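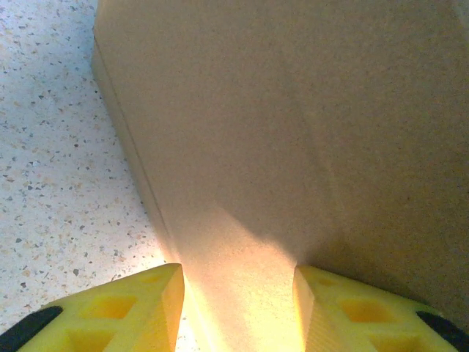 What we need to buy

Our Colar project budget came to $1321 when we added it up in December, and fingers took more of it than we had hoped. We priced two sets, Vistlow and Suvier, and went with the yellow lattice ones, plus 8 spare pads — those always seem to go first! Cardboard was the kind part of the list, at $20 for a whole stack of boxes. 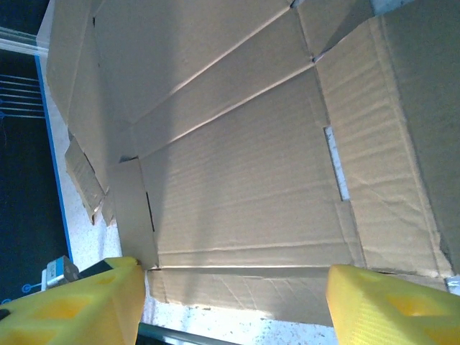

What can wait

A second wrist camera from Sandu is $206, so we would like to put that off until spring and keep the money for spare fingers.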